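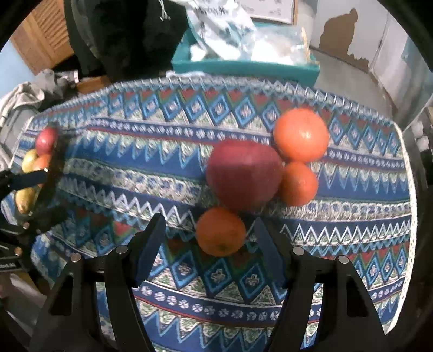 Recording Fruit Demos With Two Hand Grippers

Notes for new members of the Claltcombe robotics club

Most guides will tell you that more demos fix everything. I don't buy it. Our club recorded 90 for the first attempt and the policy still closed its fingers on bare tablecloth. Go slower and check more.

What you need: 2 hand-held grippers, a table, apples, oranges and pears. Plastic fruit is sold as a substitute. I wouldn't bother.

1. Tighten the finger bracket screws. Kacper Jabłońska says once a month is enough. Do it every session.

2. Lay out the fruit in loose groups, with some pieces touching. A neat row makes a nice video and teaches very little.

3. Open the fingers fully before you approach. Come in low, stop short of the orange, then close. If you nudge it first, start over.

4. Give each person one gripper and one side of the table. Agree out loud who moves first.

5. Record 20 takes, then stop and watch them. Throw out any where a hand blocks the fruit. Expect to lose about 4.

6. Move the fruit and repeat.

On tablecloths: Blažena Kováčik thinks a busy pattern makes the model sturdier. Maybe. We haven't tested it against a plain one, so please don't put that claim on the Justville poster.

Also ignore the success score in the training log. Ours looked great the whole time it was failing. Put a real orange down, run the arm, and write down what it does.

Spare screws are in the drawer marked Bukgate.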